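Brerari open afternoon, Drurport – my notes

Posted May 27, 2021

Typing this up fast before I forget half of it. Went with the Brunet group, 20 of us, met at the side door because the front was being painted. Name stickers, bad coffee, good cookies. Annick Huet did the welcome and kept it short, thank you Annick.

What they do. Shelf work, basically. Putting boxes into open shelving, taking them out, turning them to face front. They want robots to do part of it for small shops and stockrooms, and the robots learn from people doing it first. So the people don't use their bare hands, they use hand-held grippers. Squeeze, jaws close, everything gets recorded. No robot arm anywhere near you while you do it.

38 people on the payroll at the Drurport site. Before last December most of them were packing orders. Same people, same lockers, new job. I asked more than one person about this becuase it was the reason I came.

Up at the shelves

We split into small groups for this part. Mine got the white cubby shelves. Light gray grippers with dark jaws, and a square black and white marker stuck on top so the software can work out where the tool is. Everyone else in the group wanted to talk about the software. I mostly watched the elbows. You pick up differently with these things, the whole forearm goes along with it.

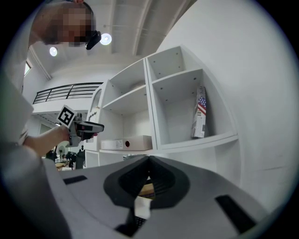 Slower than packing, Poppy Lambert told us, and that was the hard part to get used to. On the old line she got pushed for speed all shift. On this job a rushed pick gets thrown out, so the first month she kept being told to slow down and felt like she was doing something wrong. She doesn't miss the line. She does miss the radio, they had one down there.

Good follow up question from the back about sore hands. Answer was yes, at first, mainly the thumb. They rotate now. An hour on the grippers, then an hour checking recordings at a screen, then back. That came from the staff, not from the office, and Annick said so in front of everyone.

Target is 300 good recordings a shift for each pair. A pair can move to another shelf if they get bored, they don't have to ask. Last month's pass rate was 92 percent. The ones that fail get looked at by the person who made them, which I liked. On the packing line a mistake went to a supervisor and you heard about it later, or you didn't.

Thibault Guérin took us through how a shelf gets set up. Thin boxes standing, flat boxes lying down, some compartments left with nothing in them. They change it a lot. If the shelf is too neat the robot only learns neat. He said the packers were better at this than the engineers from day one, they know what a shelf looks like at the end of a bad afternoon.

Had a go myself. Dropped a box. Dropped it again. The tips are textured and hold fine once you come in straight, my problem was coming in from the side – everyone does that, apparently. Third try OK.

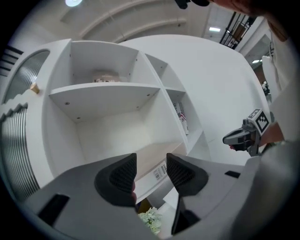
Pay, hours, the awkward part

Shu-fen Mok handled the questions and didn't duck much. Pay stayed the same when people moved over. Some of us thought it should of gone up, given they're teaching the thing. She said it's being talked about with the staff reps and she couldn't give a number. Fair enough I guess.

Then somebody asked straight out what happens when there are enough recordings. Her answer: new products, new shelf layouts, always more to record, plus robots on site will need people who can spot what went wrong. Orsolya Bodnár, one of the reps, was less sure. She wants retraining written into the contract and not just said on open days. Shu-fen nodded. No date for it though.

Medness is the other site, they still pack by hand there and will keep doing it for now. Two people asked to transfer back and both got it.

Practical stuff

Parking behind the building is tiny, take the bus. Wear flat shoes, there are stairs. Bring your own water. Tour runs long, we were meant to finish before the shift change and didn't.

Next visit is Medness if I can get enough names. Email me, same adress as always.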